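Curkwood Works
Tray and Cart Refit: Progress Report
Prepared by Hipólito Quezada for the Espinoza Fund
13 June 2018

1. Position at the end of the period

The grant covers the replacement of the flat trays and the repair of the carts that carry them between the wash area and the packing benches. Of the 59 carts listed in the application, all have now been inspected. Two were scrapped. The others are fit for use or waiting for parts.

The trays ordered from Zernberg came in one delivery and were accepted. Ceten is repairing the carts under the fixed-price agreement signed in December. No change to the total sum is requested.

2. Work done

Each cart was stripped of old labels and checked for a level top. Where the top rocked, the fixings below it were tightened and the check was repeated. Bent support bars were straightened if the bend was slight and replaced if it was not. Sharp places on front edges were filed down.

The trays are placed directly on the cart tops without clips or mats. Clips were tried and dropped. They slowed loading and left marks on the underside of the trays.

3. Spending

Cart repair has cost 1900 to date, against the same figure in the budget. A further 1000 is held for end caps and brackets, and will be released to Ceten when the outstanding carts come back. Tray costs were reported last time and have not changed.

4. Open points

End caps for the tubular bars are late. Ceten has the order in hand but has given no firm date. Carts without caps are kept out of the packing area.

Tray storage has not been settled. Stacking them flat takes up a full bay; standing them on edge would need a rack, and a rack is outside the grant.

5. Tray and cart in use 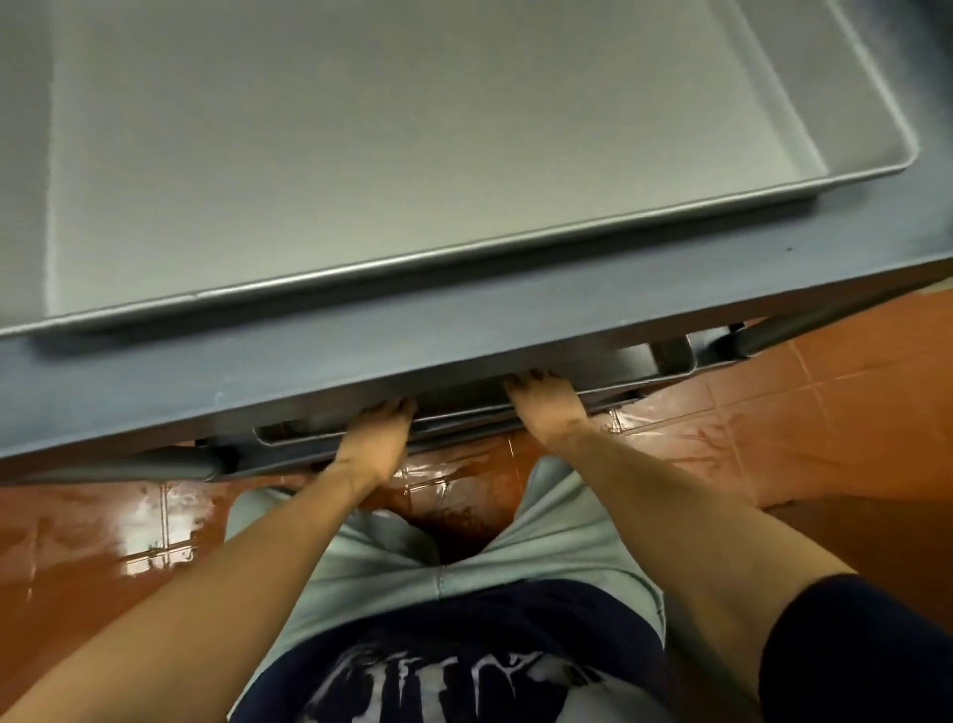

Curkwood Works | Stores and Handling Team

The light grey metal tray sits on the flat top of the darker cart. It has low walls, a rolled lip along the front and a rounded front corner. A strip of the cart top remains clear in front of the lip. The long slot in the front rail is left open on all repaired carts, and labels are no longer to be stuck across it.

6. Next period

Fit the end caps and brackets. Return the last carts to the packing area. Obtain a price for a tray rack, to be paid from the works budget. Send the final account to the Fund with copies of the Zernberg and Ceten invoices.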